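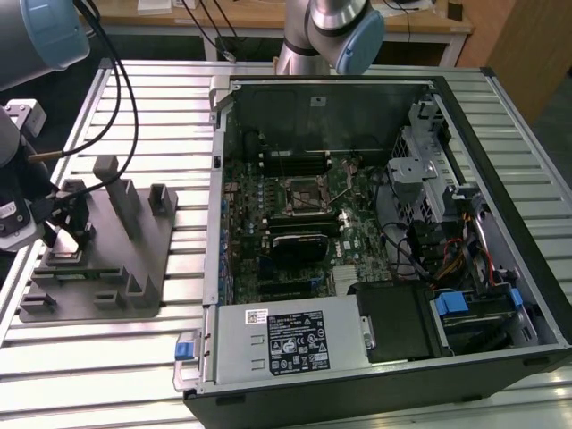

I'd asked Witold Domański for half an hour and he gave me most of Thursday afternoon, which tells you how he feels about rules. He wrote the working rules for the computer bench at Iltgate, where robot arms are being taught to take old desktops apart and put bits back in, and he's rather proud that they fit on 2 sides of paper.

"They were 27 pages when I got here," he told me. "I asked people what was on page nine. You should have seen the faces!"

So what made the cut? Power first, he said, before anything else. Every computer gets unplugged, the power button is held in, and whoever did it signs the sheet. And the power supply stays shut. No person opens it at the bench and no arm is given a task that involves opening it, full stop.

"People get relaxed with a machine that's got no mains lead in it," he said. "Fine, be relaxed. Just don't go inside the silver box."

I wanted to know about people and arms sharing a bench, as that's the bit my own readers always write in about. Witold's rule is that if your hands are going past the edge of the bench, the arms are stopped at the button first. Pausing the program doesn't count. He was very firm on this (he tapped the table), and he told me about a row he'd had with his colleague Zdzisław Ostrowski, who looks after the programs and felt that a pause ought to be enough for moving a cable.

Zdzisław was in the next room, so naturally I went and asked him.

"I lost," he said cheerfully. "I still think I was right for two or three of the jobs. But then you need a list of which jobs, and someone has to keep the list, and Witold had already printed his version." 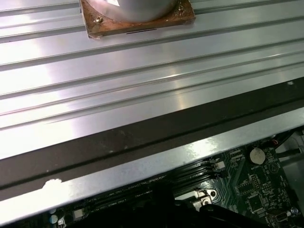

Then we got on to static, and I'll admit I expected to be bored. I wasn't! The humans wear wrist straps, as you'd hope, but Witold says plenty of places forget that the gripper touches the board too. At Iltgate the fingertips get checked with a meter at the start of each shift, and the reading goes in the same book as the straps. If a fingertip pad is changed, it's checked again before it goes near a memory slot.

Force limits were next. The house rule is that a limit belongs to the job and never to the arm, so pulling a drive has one number and pressing a memory stick home has another. If a part doesn't move, the arm backs off and calls someone over. It gets one go.

"One?" I said.

"One. Zdzisław wanted three."

(Zdzisław, through the door: "Two!")

They also write down every stop, however silly. The book had 467 entries when I looked, against 2,119 jobs, and I said that seemed a lot. Witold quite liked that. He'd worry far more about a thin book, he said, and plenty of the entries are people pressing the button to go and fetch a screwdriver. He doesn't want anyone deciding whether a stop is important enough to write up.

I asked where he'd borrowed from. The published safety standards for robots, obviously – he keeps them on the shelf and does use them – but he reckons they won't tell you what to do about a small screw that's rolled under a board. (Stop the arms, find the screw, and the computer doesn't get powered up until you have.) A fair bit came from his years at Pawlak, a repair firm, where the fixtures were bolted down and anything loose went in a tray before work began. He's kept the tray rule word for word.

There's one rule he'd like to drop, the one saying a second person must be in the room whenever both arms are running. It makes early mornings awkward, and Zdzisław starts at six. They've agreed to look at it again in October. Until then, if Zdzisław is on his own, he runs one arm and grumbles.

If you'd like the two sheets for your own workshop, Witold is happy to send them on. He asks that you change the names at the bottom and test your own stop button before you pin them up.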